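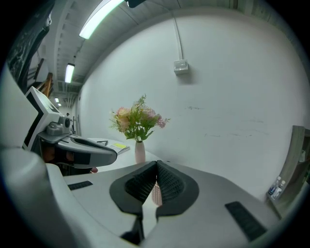
What is a glaze? A glaze is a layer of glass melted onto the surface of a clay body during firing.

Chapter 2
Glazes and Surface Fit

A glaze has a glass former, a flux and a stabilizer. Silica forms the glass, the flux lowers its melting point, and alumina keeps the melt from running off vertical walls. Section 2.1 treats each in turn.

Glaze and clay shrink at different rates as they cool. If the glaze shrinks more, it crazes; if the clay shrinks more, the glaze may shiver – that is, flake away at rims and edges. The Staltutcombe test tiles in Table 2.2 were passed through a 200 mesh sieve before application.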